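Kitchen and Household Assistant, Shared Residence
Omport
Part-time, permanent

Korport runs furnished shared residences for people who are in town for work or training and need a room for anything from two weeks to a year. Our house on Alvarado Street has 40 bedrooms over four floors, two laundry rooms, and one large kitchen on the ground floor that everybody uses. We are looking for someone to look after that kitchen and the rooms next to it.
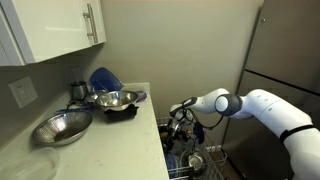
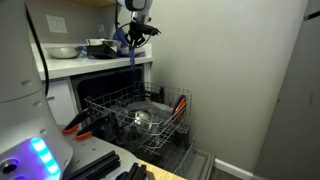 About the job

You will be responsible for the day-to-day condition of the shared kitchen, the dining room and the pantry. Residents cook for themselves and are expected to clean up after themselves. Most do. Your work is everything that falls between one person's cleanup and the next, plus the jobs that no resident can be asked to do, such as ordering supplies and keeping the pantry in order.

This is not a cooking job. Twice a month the house puts on a shared supper, and on those evenings you will help set out food that has been delivered. Otherwise you will not be preparing meals.

What you will do

Empty and reload the dishwashers at the start of your shift and again before you leave.
Wipe down counters, sinks, stovetops and tables.
Check the refrigerators every Tuesday and throw out anything unlabeled or past its date. Labels and pens are kept in the drawer by the pantry door.
Take trash, recycling and food scraps to the bins in the rear yard.
Wash dish towels and aprons and put them back on the shelf.
Keep the pantry stocked with dish soap, dishwasher tablets, sponges, paper towels, salt, oil, coffee and tea.
Receive the weekly delivery from Ukonus, our supplier, check it against the order sheet and report missing or damaged items the same day.
Record refrigerator and freezer temperatures in the log.
Report leaks, broken handles, tripped breakers and anything else that needs a repair.
Show new residents where things go. Move-ins are mostly on the first and the fifteenth.

Hours and pay

The position is 96 hours a month, spread over five days a week. Shifts are in the morning, starting at 8:00, with one late shift a week that ends at 8:30 p.m. You choose which day the late shift falls on, and we ask that you keep to the same day for at least three months at a time.

Pay is hourly and depends on experience. The rate will be given to you at the first phone call, before you are asked to come in. Supper evenings are paid as extra hours. You will be paid every second week by direct deposit.

You will also receive:

Paid sick leave and vacation from the first day, in proportion to your hours
A monthly transit pass or a parking space behind the building
Work shoes and gloves, replaced when they wear out
Use of the kitchen for your own meals during your shift

There is no room included with this job. Staff who want to rent a room in one of our houses can apply in the usual way and will be placed on the same waiting list as everyone else.

What we are looking for

You should have worked in a place where a kitchen was used by a lot of people. A restaurant, school, hospital, hostel, camp or church hall would all count. Six months is enough.

You need to be able to lift 35 pounds, stand for most of a shift and use stairs. The elevator does not go down to the storage room.

You need enough spoken English to talk with residents and read product labels. Many of our residents speak Spanish, so Spanish is useful, but it is not required.

A food handler card is required within 30 days of starting. If you do not have one, we will pay for the course and for the hours you spend on it.

You should be comfortable reminding an adult, politely, that their pan has been in the sink for two days. If reminders do not help, you pass the matter to the house manager. You are not expected to settle arguments between residents.

About the house

The building was a nurses' residence until we took it over, and it still has the wide hallways and the heavy doors. The kitchen was refitted in August, with new counters and more storage. The dining room has not been done yet. Expect some noise and dust while that work is going on. During that time tables will be set up in the front lounge, and keeping the lounge clean will be part of your shift.

You would be working with a house manager, two cleaners who cover the bedrooms and bathrooms, and a maintenance worker who is shared with our other house. The kitchen assistant reports to the house manager.

How to apply

Send a short letter or email saying where you have worked and when you could start. A resume is fine but you do not have to send one. Please give a phone number and the best time to reach you. You can also fill out a paper form at the front desk on Alvarado Street, any day between 9:00 and 5:00.

Applications close on 29/09/2023. We will call everyone who applies, including people we do not plan to interview.

Interviews take place at the house and last half an hour. After that we ask two or three people back for a paid trial shift of four hours. Please bring closed shoes to the trial shift. References are checked only after we have made an offer, and we will tell you before we contact anyone.

If you need a different interview time or some other arrangement, mention it when we call.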